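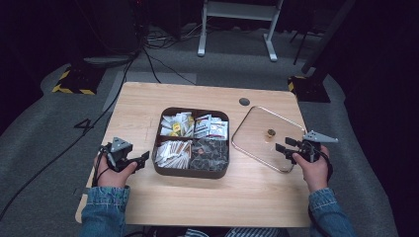 What counts as a farm or household diary for the purposes of this unit?

Any dated, private record kept by one person over a run of weeks or longer, in which domestic work, visits, weather or money are entered at or near the time they happened. Memoirs written up later from memory are excluded, as are letters, even where the writer kept copies.

Unit 5: Reading the short-entry diary

Set reading: Maddocks, chapter on line-a-day books; Escobar and Ortuño, transcription notes to the Goicoechea diaries.

1. The entry as a unit

Most entries in the Goicoechea volumes run to two or three lines. The printed book allowed no more, and the writer seldom went over. Length is therefore poor evidence of how much happened on a given day. A birth in the house gets six words; a borrowed harness gets nineteen. Compare entries with others in the same volume before comparing them with another writer's.

2. Subject and omitted subject

The pronoun is usually dropped (“Baked. Went to Trandum after dinner.”). Where two adults shared the work, the omitted subject is ambiguous. Segura reads every unmarked verb as the diarist's own. Abernathy objects that ploughing and carting also appear unmarked in months when the diarist was ill in bed, and takes some of these verbs as belonging to the household. Use Abernathy's reading in coursework unless you can argue against it from the text.

3. Names

First names without surnames normally mean kin or hired help. Titles mark distance: the minister, the doctor, the teacher. A change from title to first name should be noted with its date. In the second volume “Mr Breketti” becomes “Breketti” in January and is not mentioned again until harvest.

4. Meals and times

“Dinner” is the midday meal throughout. “Evening” begins after it in some writers and after supper in others, so a visit made “in the evening” may fall at 3 o'clock. Settle the usage for your diarist before building any timetable.

5. Gaps

The third volume has 165 entries for the year. Blank days cluster in planting and at haymaking, but there is also a blank stretch in winter with no known cause. Do not fill it from the Iltetti store ledger – the ledger shows purchases by the household and says nothing about who was at home.

Transcription rules

Keep the original spelling and capitals. Mark line ends with a single stroke. Put doubtful readings in square brackets with a query. Do not expand abbreviations in the transcript itself; expand them in the notes.

Exercise

Choose five consecutive entries from any one volume. Transcribe them, then write a commentary of 500 words on the omitted subjects and the forms of name. Quotations are included in the word count, the transcript is not. Give volume and leaf number for each entry.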